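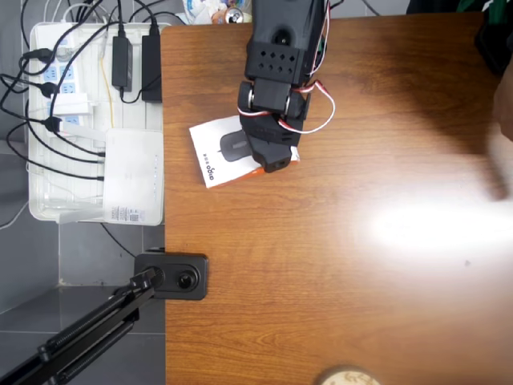 Photo: Ningsih Majimbun / Orkcombe Notes

Gripper trials on hold after runaway squeeze at Orkcombe workshop

Friday is normally my quiet day for this column, but I spent most of it at the Haka workshop on the Orkcombe trading estate, hearing about a robot hand that wouldn't let go.

Haka has been teaching a small arm to pick up boxed goods from a desk, the sort of light stuff a shop sends out by post – computer mice, mostly, in their cardboard. The plan is to have it packing orders for Tikex, the online parts seller two doors down, by December. On Tuesday afternoon it closed on a box, got the signal to open, and carried on squeezing instead. The box folded. Then Tirta Subramaniam, who runs the trials, reached in to pull it free and got two fingers pinched for her trouble.

She's fine, I should say straight away! A bruise and a sore nail, and she was back at work the next morning. But she has stopped the trials all the same, and I think she's right to.

"I've told everyone 100 times to hit the stop before you put a hand in, and then I went and did it myself," she told me. She showed me the nail, which I hadn't asked to see.

The fault seems to be in the wiring to the joint that works the fingers. Those leads flex every time the hand moves, and one of them had started to work loose at the plug, so the order to open never got through. The joint simply kept doing the last thing it had been told to do. It had managed 34 boxes that day without any bother, and more than 1000 over the summer, which is partly why it took everyone by surprise.

So what happens now? The leads are being replaced with longer ones, held down so they can't tug at the plug, and the software will cut the power if the fingers push too hard for more than 2 seconds. There'll also be a stop button on the near side of the desk. The old one was round the back (I had a go at reaching it from the chair and couldn't, though my arms are on the short side).

Tikex says it is happy to wait, and its orders are still being packed by hand in the meantime. Haka has written the whole thing up and sent it to Tehrani, the firm that insures the workshop, and somebody from there is due to look at the new set-up before the arm is switched on again. Tirta wouldn't give me a date for that – I did try twice.

Posted 8/30/19 in Local business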